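Paewai Planning Seat
Simulation license for grasping cells, single workstation

Most people buy the arm first and find out what it can't pick up second. The Planning Seat lets you do this in the cheaper order. You load a gripper, load some objects, and see how the two get along before Purchasing has signed anything with a comma in it.

Flat goods deserve an early slot in your trials. Cards, prints and thin sleeves look easy on a spec sheet and have eaten more of our customers' budgets than anything heavy ever did. 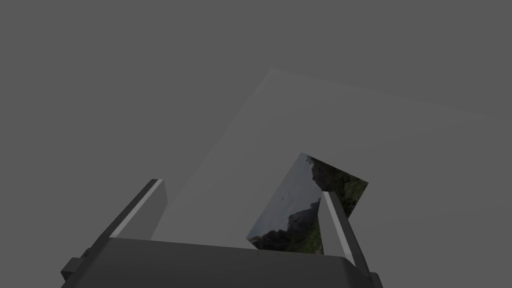
Do I need to own a robot before I buy a seat?
No hardware is required. A seat runs on an ordinary workstation, and the Drinidska gripper models come with it. If you later buy the real gripper from us, the seat fee comes off the invoice, which our accountant still brings up.

What's in the box
There is no box. You get a download, a license key and the Kadier object library, 292 items at last release, a few of them useful.

Rooms are supplied furnished. A two-armed robot can be tried at a counter or a round table, with small items set out and pictures on the walls, on the theory that your site won't be a bare gray floor either.

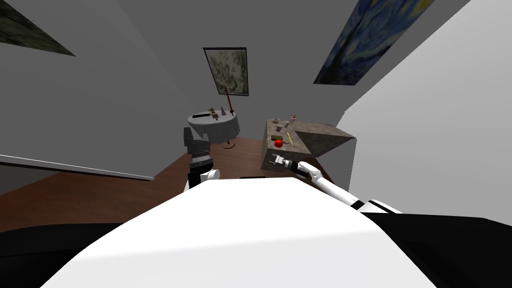
Budgeting notes
Allow 17 working days from purchase order to key. Plan for almost 200 trial runs per object type before you believe your own numbers, and put an engineer's hours against them, as these are the line everybody leaves out. The Prillow cost sheet has a row for it. Please don't delete the row.

Mixed clutter costs more time than single items. Try a smooth red ball close up against something pale, lumpy and stone-like, with a thick dark board behind, and then ask yourself what you were going to quote for fingers. 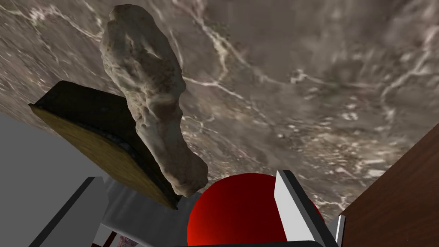 If the honest figure comes out at double, that's still a good afternoon's work. Fingers can be changed on screen for nothing. Changing them on the floor means a machine shop, a courier and a Saturday.

Ordering
Part number: PS-200
Term: one year, renewable
Support: email, weekdays
Returns: until the key is activated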